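Two-Arm Kitchen Setups: Your Buying and Budgeting Questions

I get a lot of email from people who want a pair of arms working at a counter or a sink and have no idea what to put in the spreadsheet. I've planned a few of these now (and blown the budget on one!), so I've pulled my usual replies together on one page. Prices are what I paid or was quoted, and they move around, so check before you order anything.

Do I need two arms, or can I start with one?

You can start with one, and if your task is picking a cup off a shelf you may never want the second. For dishes I'd plan on two from day one. My first setup was a single Vamer arm, and when I added its twin later I had to redo the mounts, the wiring and half the calibration. Buying both together would have saved me a second freight bill too.

What does a starter budget look like?

Leave the arms out for a minute, because everyone remembers the arms. My list of extras for the Gornik build went like this:

Gripper pair with spare fingers: $799
Mounts and base hardware: $650
Plates, bowls, rack, soap and other kitchen stuff: more than you think, buy secondhand
Contingency: $500, and I spent all of it

The contingency went on cables, mostly. I was sure I had enough cable. I did not have enough cable.

Should I buy grippers or print my own brackets?

A bit of both. I buy the moving parts and print the brackets that hold them to the wrist, since a bracket is easy to change when you swap a sensor. Print spares while the machine is already warm. A cracked bracket on a Wednesday afternoon shouldn't cost you the rest of the week.

Do I have to build a fake kitchen?

Nope, and I'd talk you out of it if your budget is small. A used counter with a real sink in it gets you most of the way, and you don't need working plumbing for a lot of the early handling work. What you do want is ordinary clutter, the sort you'd find at home after dinner. Bowls sitting in plates and cutlery lying in the bowls will teach you more about your reach and your grippers than a row of neat blocks. Measure the space to the side of the sink before you order mounts!
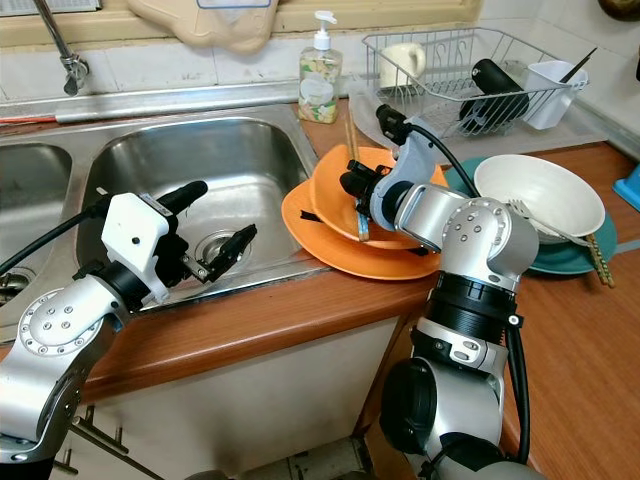
The orange plate and bowl are on the wood counter beside the sink, with the drying rack behind.

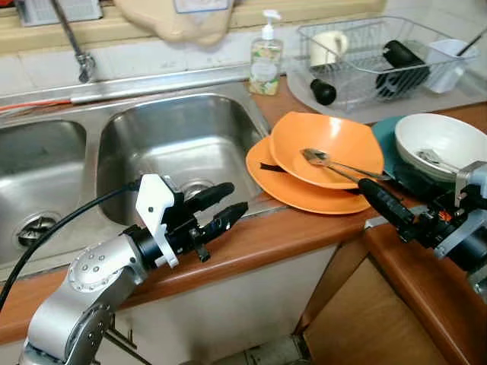
How long should I allow between ordering and first use?

I tell people 8 weeks and then I tell them to be nice to themselves if it runs over. Arms tend to ship as promised. It's the little things that hold you up, like a power supply that comes with the wrong plug or a mounting plate with holes in the wrong place. Order the small parts first and you'll have something to do while you wait for the big boxes.

Is it worth paying extra for the Abera support plan?

I took it for the first year and dropped it after that. The first year was worth it to me because I called them constantly (sorry, Abera support desk). Once I knew how to home the arms and swap a finger without help, I was paying for a phone number I'd stopped using. If you have somebody on staff who already knows this gear, try asking for pay-per-call pricing. They don't advertise it but they did quote me.

What about used arms?

I've bought used and I'd do it again, with conditions. Ask for a video of every joint moving through its full range, with the sound on. Ask which software version it's running and whether the license transfers to you. Parnix would move the license on mine for a fee, and I hadn't budgeted for that, so now it has its own line in my sheet. Walk away if the seller can't find the power supply.

What running costs do people forget?

Gripper fingers or pads, first of all. They wear, and worn ones drop bowls. Then replacement dishes, because you'll break some no matter how careful you are. Then somebody's time to set the counter up again between runs, which is the biggest number on my sheet by a mile and the one I left at zero the first time. Put a real hourly rate on it, even if it's you.

Can I lease the whole thing instead?

Some dealers will do it. I looked at a lease for the Gornik build and passed, mainly because it covered the arms and nothing else, so I'd still have been buying grippers and mounts up front. If your project has a firm end date it could make sense. Read the part about modifications before you sign, and ask in writing whether drilling your own holes in the base counts as one.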